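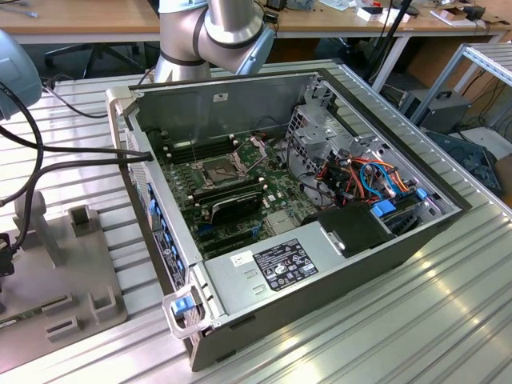 When the arm stops over an open PC: finding and clearing a false contact stop

At the Tarthorpe workshop we use one arm for taking apart old desktop towers. In August it began to stop in the middle of a job with the message "contact detected", although it had not reached the part it was sent to. It happened 29 times before we understood the reason. These are the steps we now follow, written for a person who knows how to jog the arm but has not met this fault before.

Before you start

You need the key for the mode switch, a torch, a plastic spudger and the Hakgate sheet for your arm. Tell the other people in the room that you are working on the cell.

Step 1. Do not press resume

This was our first mistake. After a contact stop the controller keeps the last target, and with resume the arm continues on the same path. If something is really touched, it will be pushed harder. With an open CPU socket under the wrist you can bend the pins in less than a second, and then the board is only scrap.

Step 2. Make the arm safe

Press the emergency stop, turn the mode switch to manual and take the key with you. Wait until the brakes have closed — you will hear a click from each joint. Keep your hands out of the case until then.

Step 3. Look from the side

Bring your eyes down to the height of the case and shine the torch between the tool and the chassis. If you can see light all along the gap, there is no contact with the case. Check also these places:

The socket lever and the metal bracket. When they are open they stand higher than the board.
The carrying handles of the case.
Any cable which lies over the rim of the case. A cable can be pulled tight by the wrist when it turns, and the arm feels this as a contact.

Step 4. Move away by hand

Release the emergency stop and stay in manual, at the lowest speed. Move only straight up, in the base frame and not in the tool frame. We once used the tool frame by habit, and because the wrist was tilted, the arm went sideways into a drive cage. Go up until the tool is well above the highest part of the case, then stop.

Step 5. Check the payload setting

In our case the fault was here. We had changed to the heavier Yatsenko gripper, but the payload in the program was still the old one. The controller expected less weight and believed the difference was a collision. Enter the correct mass and the centre of gravity, save, and read the values again after the restart. On our controller they were lost 2 times because we had not confirmed the last screen.

Step 6. Test without risk

Take the computer away and run the program 3 times over the bare table at low speed. If there is no stop, put in a scrap case with a dead board and run it again. Only after this should you return to normal work.

If it still stops

Look at the force log for joint 6. A value which grows slowly usually means a cable is too short. A sudden jump means a real touch, or a loose tool flange.

Please do not make the contact limit higher to get rid of the message. We tried it for one afternoon with the Rernden batch, and the arm pressed on a memory slot until the latch broke. The limit is now back at the factory value and has a password.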